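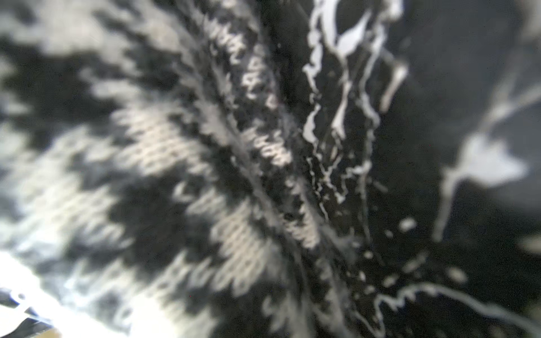
Two-tone knit beside black fabric with a white splatter pattern.

Sultelstead Pattern Knit, cream and black

Product group: heavy knits
Supplied by: Brornent Textiles
Sold as: cut length or full roll

General

The Sultelstead Pattern Knit is a medium-heavy fabric for jumpers, cushion covers and throws. The pattern is a Nordic-style arrangement of zigzag bands and stepped diamonds, worked in two yarns. It runs the full width of the cloth and repeats every 40 cm along the length. Allow one extra repeat for each seam where the bands must meet.

The light yarn is undyed. Small differences in shade between rolls are normal and are not treated as a fault. Order all the fabric for one job from the same roll where possible – the roll number is printed on the delivery note.

Composition and construction

Wool 55%, acrylic 45%
Plain knit face, unused yarn carried across the back
Usable width 140 cm, edges not included
Floats on the back no longer than 2 cm

Stretch is greater across the width than along the length. The carried yarn limits stretch in both directions, so a pattern drafted for single-colour jersey will come up tight. Make a test piece before cutting.

Cutting and sewing

Lay the cloth flat and leave it overnight before cutting. Cut in a single layer, face up, with the bands squared to the table edge. Use a ball-point needle and a stretch stitch. Raw edges should be overlocked or bound on the same day, as the floats catch easily.

For gathered work, test the bulk first. When the knit is bunched the light and dark stitches close up into a fine speckle and the larger motifs are lost. Deep folds or plain panels keep the bands readable.

Combining with other fabrics

The knit may be joined to smooth woven or printed cloth, including the black splatter prints in the Zidach range. Stabilise the knit side of the seam with tape. Dark printed cloth should be washed separately before making up – loose dye will mark the cream yarn.

Care

Hand wash cool, or machine wool cycle
Do not wring
Dry flat, away from direct heat
Press lightly from the back under a cloth

Ordering

Minimum cut 2 m. Full rolls are 45 m and are dispatched within 8 working days. Swatches are sent by post on request. Trade enquiries to Telma Durán, sales desk; questions on making up to Damián Fuentealba, technical desk.

Page revised June 6, 2018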